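Section 2: Planning and ordering a hand-held gripper station

2.1 Scope

This section covers what to decide, measure and order before a Gistton hand-held gripper station is delivered. Assembly and cable routing are in Section 3. Pricing is not given in this manual; ask your supplier for the current sheet and quote the kit code on all correspondence.

A station is one table, one seated operator and one pair of grippers. Sites that intend to run several stations should complete the steps below for each one, as floor space and power are seldom the same from bay to bay.

2.2 Before you ask for a quotation

1. Decide which tasks the station will be used for in its first budget period. The task sets the size of the table and the number of props, and both are charged separately from the base kit.

2. Measure the bay. Allow for the table, the chair, the upright frame at the sides and a clear strip behind the table for computers and power supplies. Doors and drawers must open fully with the chair pulled out.

3. Count the wall sockets on the circuit that will feed the station. Do not include sockets already used by fixed plant.

4. Choose the table covering. A pale, matt sheet is preferred. Glossy covers reflect the room lights and should not be ordered.

5. Record the answers on form 101 and send it with the request for quotation.

Note: The Sulside frame is supplied in one height only. If the ceiling is low or has pipework beneath it, send a sketch with the form.

2.3 Reference layout

Compare your proposed bay with the working station below before fixing quantities. Pay attention to the space taken up behind the table, which first-time buyers tend to leave out of the plan.

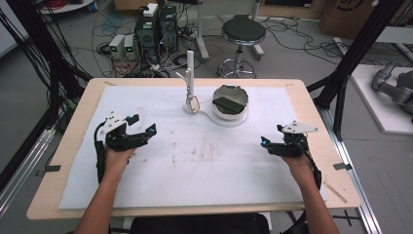 Figure 2. Station in use, operator's side. Computers and power supplies on the floor behind the table.

In this layout both grippers are cabled, and each cable passes back along the operator's arm. Order leads long enough to reach the computer with the arm fully stretched, and then add slack. A lead that is only just long enough will pull on the connector and is not covered by the warranty.

The foam sheet covers most of the tabletop and is fixed with dark tape at the sides. It marks with use. Treat the sheet and the tape as consumables and give them their own line in the running budget – they should not be charged to the capital order.

2.4 Quantities

Order the following for each station:

Hand-held gripper, cabled: 2
Spare gripper lead: 2
Foam sheet, white, cut to table: 16
Table, chair and upright frame: one of each
Props: as listed for the chosen task

The foam sheet quantity is for a full year of daily use. Sites with light use may order fewer, but part packs are not sold.

Caution: Do not substitute household foam. Some grades shed particles that enter the jaw joints.

2.5 Floor equipment

1. Mark the position of the computers and power supplies on the bay plan. Floor standing is acceptable if the area is dry and is not a walkway.

2. Where people will pass behind the table, add cable covers or a raised shelf to the order. Loose cables on the floor are a trip hazard, and the cost of covers is small next to that of a damaged lead.

3. Make sure the displays on the power supplies can be read without moving the units.

4. If a robotic arm is to be sited next to the station, allow for its platform and its full reach when drawing the bay. The arm needs its own line in the budget and its own risk assessment.

Caution: Never plan for an arm and an operator to share the same working area unless the guarding described in Section 6 has been included in the order.

2.6 Spares and service

The Cleltell service plan covers the grippers and their mounting plates. It does not cover leads, foam, tape or props. The plan must be taken out with the original order and cannot be added later.

Orders for the spring build must reach Theodorakopoulos, the sole distributor, by the end of February. Orders received after that are placed in the following build and are charged at the price then in force.

Keep a copy of form 101 with the bay plan. The installer will ask for both on arrival and will not start work without them.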